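Reading time: 2 min

Filed under: Town & Business

Folding class promises calmer desks, but the price needs a closer look

ERNHAM – A company that sells office training by the hour has moved on to paper. Brevau opened sign-ups Monday for a folding course it says will leave people with tidier desks, steadier hands and, according to its flyer, "a measurable lift in focus." The flyer does not say who did the measuring.

The course is called Rekonance. It runs for five weeks, one evening a week, in the upstairs room at the Mfinanga building, and it costs $200. That covers the room, the teaching and a packet of colored sheets. Tea is extra.

For that money, students learn to make desk trays, envelopes, a pen holder and a standing wedge meant to hold notes upright beside a keyboard. These are pleasant things to make. They are also things that many Ernham residents made in elementary school, at no charge, with glue.

Brevau says its version is different on account of the method. Each fold is made slowly and then left alone for two minutes before the next one. The company calls this "settling." A spokesperson said the pause lets the paper "find its shape," and lets the person folding do the same. Asked whether paper needs two minutes to find its shape, the spokesperson said results vary with the paper.

The material itself is hard to fault. The sheets come in strong, warm colors with a matte finish, and a plain yellow one can look good with very little done to it – a crease down one side, a bend near the top, a narrow point at the bottom. Whether it looks $200 good is a separate matter.

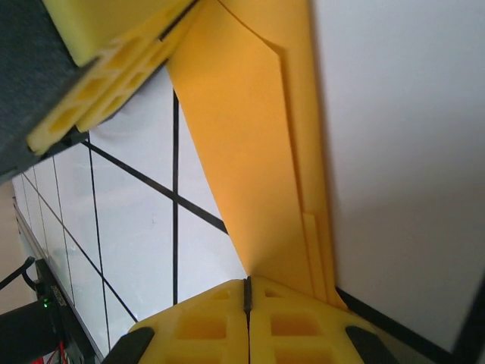
What the fee leaves out

The sign-up form is worth reading to the end. Refunds stop once the first class has started. Missed evenings can't be made up, and replacement paper is sold in packets of five sheets at a price the form describes only as "current."

There is also a certificate. It confirms that the holder attended. Brevau said it has no plans to test anyone on folding, focus or the state of their desk when the course is over, so the claim on the flyer is likely to stay a claim.

None of this makes the class a bad way to spend an evening. People pay more for less, and a quiet room with a table and good paper has its appeal. But the focus claim is printed in larger type than the refund rule, and the company said it would not be changing the flyer.

Sign-ups close at the end of January. The public library has folding books on its craft shelf, free with a card.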